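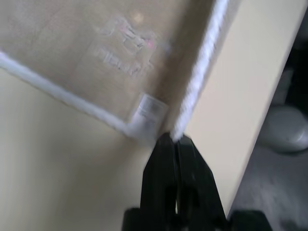
Close-up from the wrist camera, with the gripper right up against a white-edged corner.

News > Company > Pullex

Friday, by Adwoa Zakaria

Mallau opens up its towel-folding data project

I've been itching to share this one! Starting in January, we at Mallau are opening Pullex, our collection of robot folding examples, to outside labs and schools. The first release has 500 complete folds, each one guided by a person from start to finish, and we plan to reach 1,000 by the end of the project.

Folding sounds like a small chore until you try to teach it. A towel never lands the same way twice, so our learning system needs to see a lot of messy starts and a lot of decent finishes (and a few bad ones, which we keep and tag as bad).

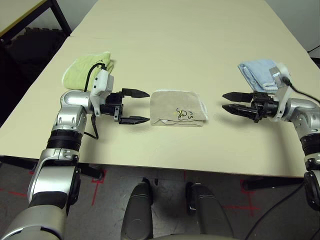
Pullex began as a side project at our Dumano office, and my first month on it was mostly spent arguing over what counts as one example. We settled on a single cloth, a single fold, and a clear start and end. Some of our cloths have handwriting on them, like the beige one between the two grippers, and I've grown fond of the scrawls – they make a stack of laundry a lot easier to talk about over the phone. Each example comes with the video, the arm positions and a short note from the operator.

Our partners at Odoi checked the first batch and sent 44 examples back for new notes. Fair enough!

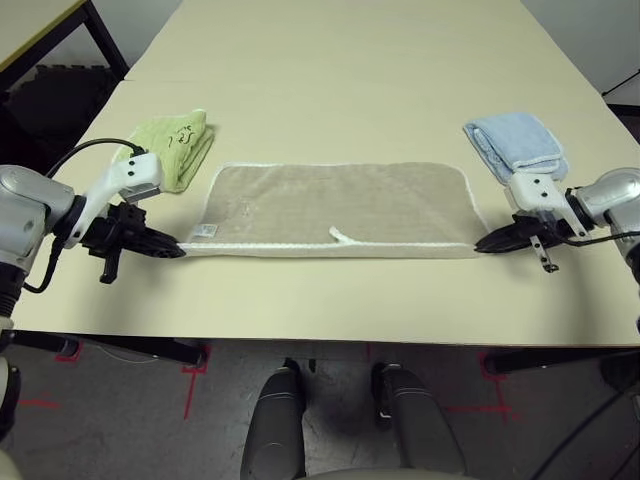
Can a small school lab use the data?
Any lab can apply, and there's no fee for teaching or research. Send us a short note on what you'd like to try and we'll reply within 48 hours.

Questions can come straight to me at the Mallau press desk. I love talking about this stuff.

Related items
Mallau and Odoi team up on data checks
What our operators learn in their first week
Pullex: how to apply
Dumano office hours and visits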